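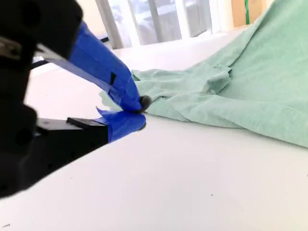 Minatar Technical College Students Advance to Final Round of Farano Challenge

Team of undergraduates will present a garment-handling robot at the July final

MINATAR – February 14, 2021 – The Department of Applied Engineering at Minatar Technical College is pleased to announce that its student robotics team has been selected to compete in the final round of the Farano Challenge, an intercollegiate competition in the robotic handling of clothing and household textiles. The final will be held in July.

The Minatar team was chosen from a field of 63 entries. It is the first time the college has reached the final round, and the first time it has entered a team made up entirely of undergraduates.

The Farano Challenge asks student teams to build and program a robotic system that can pick up an article of clothing from a flat surface, open it out, and fold it to a set pattern without help from a person. Entries are judged on the quality of the finished fold, the time taken, and the team's written account of its methods. Teams may use commercial robot arms, but the fingers of the gripper and all of the control software must be the students' own work.

Clothing remains one of the more difficult materials for a robot to handle. A box or a bottle keeps its shape when it is grasped. A shirt does not, and the same shirt can land on a table in a different arrangement each time it is put down. For this reason the rules of the challenge require that garments be dropped onto the work surface by a judge before each attempt, so that no two starting positions are alike.

The Minatar entry, named Drekedar, uses a two-fingered gripper that takes hold of a garment by its edge. The students have spent much of the current academic year on the design of the fingers, which must close firmly enough to keep hold of a single layer of cotton and gently enough to leave a knit fabric unmarked. The working set is wrapped in blue painter's tape, with a dark rubber pad where the fingertips meet the cloth. The tape allows the team to change the surface and thickness of a finger between trials without machining a new part. A finished set of fingers will be produced in the college workshop before the final.

Practice has centered on short-sleeved and collared shirts, which make up two of the four garment classes in the competition. Collars and plackets have received particular attention. These areas contain several layers of fabric and are stiffer than the rest of the shirt, and a gripper that closes on them will often lift the whole garment when only one edge is wanted. Light-colored shirts on a white table are a further area of study, as the edge of the fabric can be hard for the vision software to separate from its background.

To prepare for the qualifying round, the students recorded 2,383 practice grasps. Each attempt was logged with the type of garment, the point of contact, and the result, and 583 of them were later set aside as a test set and kept out of the data used to tune the software. The log has been included in the team's written submission and will be made available to other schools after the final, in keeping with the challenge's policy on shared data.

The project is carried out within the department's Robotics Practicum, a two-semester course open to students in their second year and above. Students in the practicum work in small groups on mechanical design, vision, control, and documentation, and change groups at the midpoint of the year so that each student gains experience in at least two areas. The course carries full academic credit. Participation in the competition is optional, and students who do not wish to travel may complete the course with a written report and a demonstration on campus.

"Our students have taken on a problem that does not have a settled answer, and they have approached it with patience and care," the department said in a statement. "They have kept complete records of the attempts that failed as well as those that succeeded, and the progress of the past several months rests on those records. The college congratulates them on this result."

Changes to the use of shared laboratory space have been in effect throughout the academic year. The practicum has operated under a reduced-occupancy schedule, with group members working at the bench in shifts and software development carried out remotely – an arrangement that led the team to adopt a written handover at the end of every session. The handover notes record which finger set is mounted, which version of the software is installed, and any faults that remain open. The department intends to keep this practice in future years.

The Farano Challenge will announce the format of the July event at a later date. Organizers have advised finalists to prepare for either an in-person final or a remote one, in which each team would run its system at its home institution under the supervision of an appointed judge. The Minatar team is preparing for both. In a remote final, garments would be mailed to each school in sealed packages and opened at the start of the judged session.

Between now and July, the team will extend its work to the two remaining garment classes, long trousers and hand towels. It will also seek to shorten the time between the first grasp and the completed fold. Under competition rules, each finalist is given five attempts per garment class, and the lowest score in each class is dropped.

Support for the project has been provided by Lại, a regional manufacturer of textile finishing equipment, which has donated sample garments and fabric swatches and has hosted an online seminar for practicum students on the behavior of woven and knit materials. The college has funded the robot arm, bench equipment, and competition fees through its undergraduate projects fund.

A public demonstration of Drekedar will be streamed from the college in the spring. Details, including the date and registration instructions, will be posted on the department's web page. High school teachers who would like their classes to attend are asked to contact the department office in advance, as a separate question-and-answer session is planned for school groups.

Applications for next year's Robotics Practicum will open to current Minatar students at the end of the spring semester. No prior experience with robots is required. Applicants should have completed the introductory programming course or its equivalent.

About Minatar Technical College

Minatar Technical College offers associate and bachelor's degree programs in engineering, computing, and the applied sciences. The Department of Applied Engineering enrolls 132 students and maintains teaching laboratories in robotics, materials, and manufacturing.

Media Contact

Office of Communications
Minatar Technical College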